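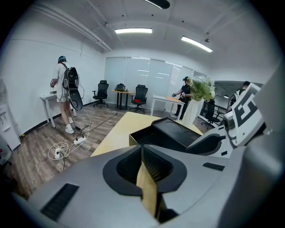

Where Do All the Cables Come From?

Pick a room where grown-ups work. Any room will do. Look at the floor, especially near the walls and under the tables. You will probably find a power strip, and next to it a heap of cable that looks like somebody dropped a plate of noodles.

People will tell you there is a simple reason for this. We at the Zerdale Question Box are not so sure. Readers have sent us a lot of claims about cables and power strips, and we checked the ones we could.

First, what is a power strip?

A power strip is a row of outlets in a case, with one cable that goes to the wall. That's the whole thing. Some strips have a switch. Some have a little light. A few cost a lot more than the others and have the word "smart" on the box, and you are allowed to wonder about that.

Inside most strips are long pieces of metal that run from one end to the other. Every outlet on the strip touches the same metal. When you plug in a lamp, electricity can travel from the wall, down the cable, along the metal, through the lamp, and back again.

Please don't open one up to see. We have a drawing of the inside in our museum room, and the drawing is safer.

Claim 1: "A power strip gives you more electricity."

It sounds right. You had one outlet, and now you have six! But no. The strip still gets everything it has from one place on the wall. Think of a pizza. If you cut it into 12 slices where there used to be 3, more people can have a slice, but you did not get more pizza.

If the things plugged into a strip ask for too much at once, the cable can get hot. A phone charger asks for very little. A heater asks for a lot. That's why a heater should go straight into the wall, and why you should not plug one power strip into another one to make a longer one. We checked this with three different safety leaflets, and for once they all agreed.

Claim 2: "Cables tie themselves in knots when you aren't looking."

We did not believe this one. A cable has no hands. Then we tried it.

We put a long, thin cable in a shoe box, closed the lid, and shook it while we counted to 28. When we opened the box there was a knot in it. We did it again with a short, thick cable and got nothing. The long one made a knot most times, the short one almost never.

So the claim is partly right. A cable does need something to move it, such as a foot, a chair wheel, or a person pulling on the other end. But no one has to tie the knot on purpose. A long cable has loose ends and plenty of loops, and when it gets bumped, an end can slip through a loop. Slipping out again would need the end to go back exactly the way it came, and there are many more ways to go wrong.

You can do this test at home with string. Use a shoe box, a long piece, and a short piece. Write down what happens each time, even when it isn't what you hoped for.

Claim 3: "White cables are safer than black ones."

A reader heard this from an older cousin. We looked for any reason it might be true and found none. The outside color of a cable going to a lamp or a computer is mostly there because somebody thought it looked nice. What matters more is whether the plastic cover is whole. If you see a crack, or metal showing through, don't touch it. Tell an adult.

Color does make a difference to your feet, though. A white cable on a white floor is hard to spot, and so is a brown one on wood. A cable that runs right across the place where people walk is a good way to fall over, in any color.

Claim 4: "You can hide cables under a rug and then the problem is gone."

The problem is still there. Now it's under a rug. People step on the cable without knowing, the cover wears away, and any heat has a harder time getting out. We would call this one false, and we would also like a word with whoever keeps telling people to do it.

Claim 5: "Water and power strips are fine together if you're careful."

No. Water that comes from a faucet or a water dispenser can carry electricity, and so can you. If a room has a place to fill cups, it's best for the strips to be well away from it and off the floor if possible. Spilled water goes where it likes. If you spill some near a strip, leave the strip alone and get a grown-up right away.

So who is right about the mess?

The Imhof Cable Tidy, which you may have seen in ads, says on its box that it will "end tangles forever." We tried one. It is a plastic tube with a slit down the side. The cables in the tube stayed neat. The cables that came out at both ends did not. Forever lasted until Monday.

What worked better was dull. We unplugged the things we weren't using, with an adult helping. We wound each spare cable into a loose circle and held it with a strip of cloth. We pushed the rest along the wall. It took an afternoon and cost nothing.

One number we can't explain

The Venow plug collection at our museum has 3,824 pieces in it. A sign by the door says no two are alike. We have walked past that case many times, and we think two of the brown ones on the bottom shelf are exactly the same. If you visit Gudamach Hall in November, go and look for yourself, then write and tell us which ones you think they are.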